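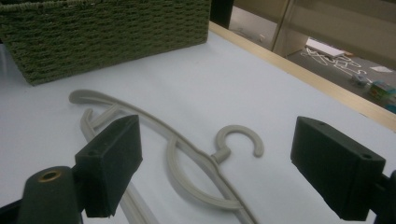 Our visit to the Surdu garment works in Grurnitz, June

We arrived at the gate a little before nine in the morning, after 2 hours in the bus. Mrs. Rodica Zamfir from the office welcomed us and gave to each person a visitor badge and a coffee.

The first hall is for cutting. The fabric rests there one full day before they cut it, so it can relax from the roll. I did not know this before. In the sewing hall work 56 people, and the noise is less than I expected. They make mostly ladies' coats and school jackets, over 400 pieces in a good week.

Lăcrămioara Cârstea showed us how a collar is pressed. She let two of us try, and my collar came out crooked. She pressed it again without a word.

The finished coats are put on hangers and go by rail to the store room, where it smells of steam and new wool. The Tuletti order was waiting there for the truck.

Lunch was bean soup in the canteen. The factory shop closes at 6, and I bought a gray scarf for my sister.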